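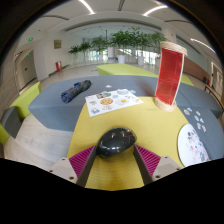 ### 4.2 Small items on shared lounge furniture

The second site was the ground-floor lounge at Cirnlow, furnished with modules from the Plamora seating range. Each cluster has a low yellow surface enclosed in part by blue-grey benches of similar height. The survey ran for 20 working days in February and produced 964 item records, of which 501 came from the yellow surfaces and the remainder from the benches. Items were recorded where they lay and were not moved by the survey team. A mouse and its pad were entered as separate items, even when one rested on the other, and loose stickers were entered as a single item per cluster. 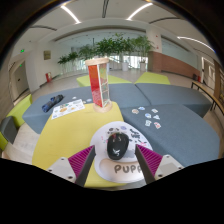
One regular user of the lounge remarked that the benches had become a second desk, and that people sat wherever there was space left over. Two others disagreed and said they would shift another person's belongings before giving up a seat. These comments were collected after the counts had closed and were not used in coding.
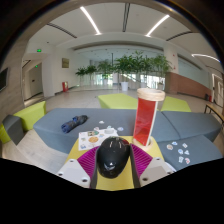
Boundary cases required a separate rule. The Cirar scheme assigns an item to the surface that bears most of its weight — a test that works for bags and bottles but is hard to apply to paper. Flat items crossing a join were therefore coded as "shared" and left out of the comparison between surfaces. The white sheet in Figure 4, which overlaps the rear left corner of the yellow surface, falls into this class, whereas the tall container at the rear right corner was coded to the yellow surface alone.

**Figure 4.** Personal and display items on one furniture cluster, Cirnlow lounge (four views).
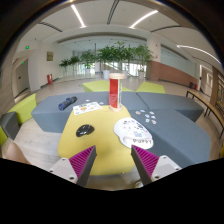 ### 4.3 Comparison with the Akpalu site

The lounge at Akpalu uses fixed tables with a raised edge, and shared items were less frequent there. Bench height was the same at both sites. The coding rules set out in Section 4.2 were applied without change.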